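Okcombe Facilities Forum > Supplies and Storage > Clear pouches for front desk and meeting rooms

mcamenzind
Posted 15 Oct 2025
Colleagues, the Okcombe office is replacing the paper envelopes in which visitor cards and room keys are kept. We propose clear pouches with a fabric binding and request comments before the order is placed in November. The quantity under review is 516, with a further 80 held at Hastine.
Mirjam Camenzind, Office Services

hastine_desk
Hastine has no objection to clear pouches. We do object to the binding. Fabric collects dirt at the corners and cannot be wiped clean in the same way as the panel. A welded edge would be preferable.

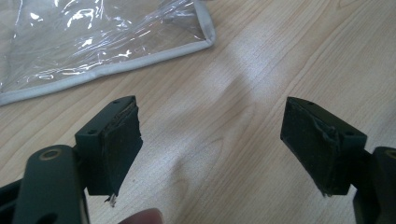

mcamenzind
The binding was selected after welded pouches split at the corners during the last order. Staff at both desks returned them within weeks. A light gray trim carried around a rounded corner, as on this one, leaves no hard point to catch on a drawer or a sleeve. I accept that it will require occasional washing.

undinport_records
May I raise a separate matter. Clear vinyl creases, and creased vinyl is difficult to read through under ceiling lights. The pouch shown has a good many bright highlights on it already. Undinport labels are printed in small type and our staff would need to take each card out.

hastine_desk
Agreed with Undinport on the glare. Storing them flat under a weight helps a little.

warrier_stores
Warrier has used bound pouches for five years and currently has some 3000 in circulation. Creasing has not been a significant complaint. Larger type on the labels resolved it. We wash the trim with mild soap and a soft brush.

undinport_records
Reprinting labels is a cost to our department and not to Office Services. Please record our objection.

mcamenzind
Recorded. Undinport may keep its present envelopes until the labels are next due for printing. Hastine, please confirm whether the 80 should be the small or the medium size.

hastine_desk
Medium.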